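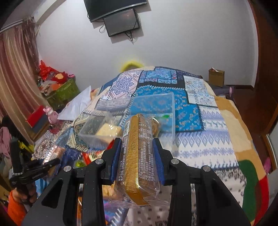 Según Mabuza, lo de recoger datos en casas de verdad es un lío que no compensa, que con una mesa de laboratorio bien iluminada sale lo mismo y encima se puede repetir. Nos lo escribió en los comentarios de la versión anterior y vamos a empezar por ahí, porque es lo que más nos preguntan.

Preguntas frecuentes: proyecto Udel, agarre de objetos blandos y envasados
Última revisión: mayo. Se irá completando.

¿Por qué casas y no laboratorio?
Porque en el laboratorio la política aprendía el fondo. Mesa gris, bien. Colcha estampada, fatal. Lo probamos con el conjunto Zanden (todo mesa) y con el nuestro, Hotton (todo habitaciones). Mismo modelo, mismo número de episodios. En habitaciones nuevas gana Hotton de calle. En mesa, empate. O sea que Mabuza tiene razón a medias: repetir, se repite mejor en mesa.

¿Cuántos episodios hay?
4.000 en Hotton. De ahí 1.000 son de comida envasada, tipo bollería en plástico transparente. El resto, ropa, juguetes, cajas pequeñas.

¿Por qué tanta bollería?
El plástico arrugado brilla, se deforma y engaña a la estimación de profundidad. Y lo de dentro se aplasta si aprietas de más. Si funciona con eso, lo demás suele ir mejor. No siempre, ver más abajo.

¿Hace falta un robot para grabar?
No. Pinza de mano, cámara en la propia pinza y ya. El brazo solo entra en la evaluación.

¿Qué almohadillas usáis?
Goma azul con estrías. Las lisas resbalaban con el film. No hemos hecho un estudio serio de materiales, si alguien lo tiene que nos escriba.

¿Ordenáis la habitación antes?
No, y pedimos que tampoco lo haga quien colabore. Cables, cortinas, ropa amontonada, todo se queda. Solo se retiran documentos y fotos personales.

¿Medís la fuerza?
Todavía no. Solo apertura de dedos. Es la limitacion principal, lo sabemos.

¿Cómo se evalúa?
100 intentos por condición, 3 semillas. Cuenta como éxito levantar, trasladar y soltar sin romper el envoltorio. Si cae y rebota dentro del recipiente: fallo. Sí, somos estrictos con esto.

¿Y los fallos?
Casi 1.000 episodios llevan etiqueta de agarre fallido. No se borran. Se usan para entrenar el detector de deslizamiento, que va en un módulo aparte. Ojo: en la primera descarga esa etiqueta venía invertida. Corregido, pero si la bajasteis antes hay que volver a bajarla.

¿Qué sigue sin funcionar?
Recipientes transparentes, sobre todo uno delante de otro. Bolsas de papel planas, no hay por dónde cogerlas. Envases con bandeja rígida por un lado: la pinza se cierra bien pero el paquete gira.

¿Puedo mezclar Zanden y Hotton?
Si, los formatos son compatibles. Revisad la frecuencia de muestreo, que no es la misma. A nosotros mezclar nos ayudó poquito en mesa y nada en habitaciones.

¿Cuándo sale el código de entrenamiento?
El de evaluación ya está. El otro, cuando esté limpio. Sin fecha.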